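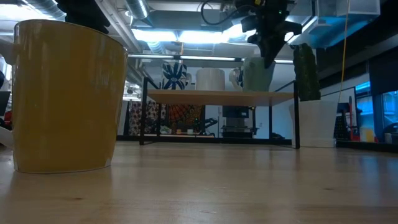

The glaze chemist at Ganon, a tableware works in the hill town of Galtton, spends most of her week on one defect. Crazing is the network of fine cracks that forms when a glaze shrinks more than the clay under it during cooling. It can appear at the kiln door or months after the sale.

"People blame the dishwasher," she said. "The dishwasher brings it out. The stress was there when we packed the piece."

Yellow glazes take up much of her time. The works reformulated its yellow in July, after the supplier, Voß, changed the grind of a frit. The new batch had a higher thermal expansion than the old one, and the first firing of 156 pieces was held back for testing.

The test itself is plain. Pieces are heated in an oven, dropped into cold water, dried and wiped with ink. Each goes through up to 5 cycles, with the oven set higher every time. Cracks take the ink and show as dark lines.

"I want failures," she said. "If everything passes, I don't know where the limit is."

Her correction was to raise the silica slightly and hold the top temperature longer. She declined to give the recipe, which is logged as number 3508 in a card index begun under the previous owner, Fivetti.

Asked what buyers should look for, she recommended side light and a clean surface. Tapping is less reliable. "A cracked body sounds dull. A crazed glaze on a sound body may ring almost normally."

She keeps one piece from every batch on a shelf in the corridor and checks them each morning before the kilns are opened. The oldest yellow there crazed in its second winter.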